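Search this forum Enter keywords Go

Large red prints: brave or just tiring?

mansour_lane
We've lived with the old landlord beige for years and I've finally been allowed one loud wall in the dining room. I want something big and red. My sister says I'll hate it by June. Now tell me I'm right.

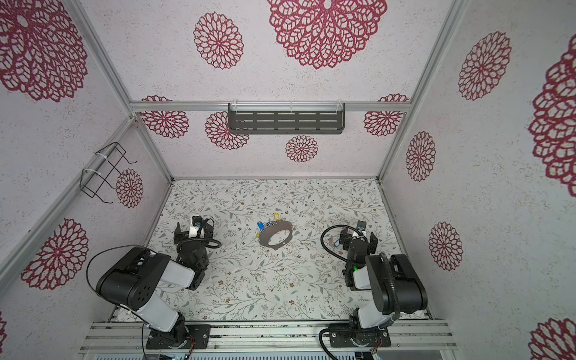
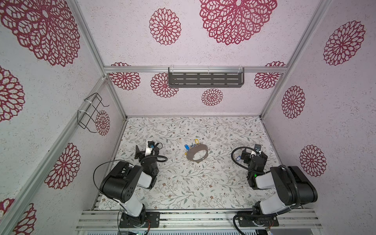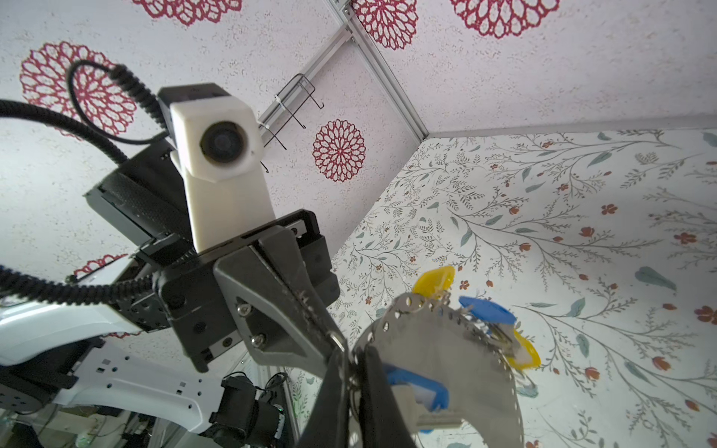
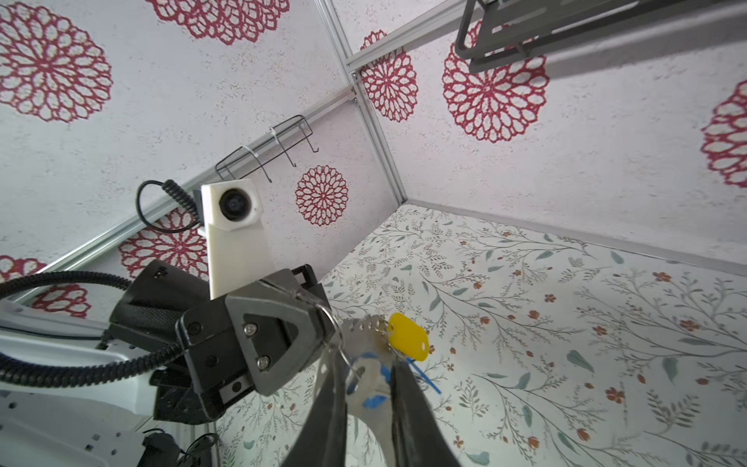

The room is small, faces north and gets the kind of light you'd expect at the bottom of a well. The quote for paper and hanging was $541, which I'm told is reasonable by people who weren't paying it.

fouad_ashour
Your sister is right. I did one wall in a Flometti poppy print and ate dinner facing the other way for a year. Get a sample, tape it up, leave it for two weeks. If you still like it after a head cold, buy it.

Rulero927
Disagree. Small dark rooms are where you SHOULD go big. Pale paint in a north room just looks like you ran out of ideas. Ours is over 1,000 miles from good taste and guests love it, or say so while holding our wine.

fouad_ashour
They say so because of the wine.

hbadawi
Has anyone asked about the pattern repeat? On a large motif you can lose a good part of every roll to matching. I hung a Skanham paper in our hall and was one strip short, and the new roll came from a different batch. It's behind the coat rack now. We didn't own a coat rack before.

mansour_lane
Repeat is 25 inches. Is that bad?

hbadawi
It's not good. Order an extra roll and check the batch numbers before you open anything.

Rulero927
And start in the middle of the wall, whatever the hanger tells you. Half a flower in each corner is fine, half a flower over the sideboard isn't.

fouad_ashour
Or paint it green.

mansour_lane
Sample ordered. My sister has been told nothing.

Contact us – Copyright May 2020 – Back to top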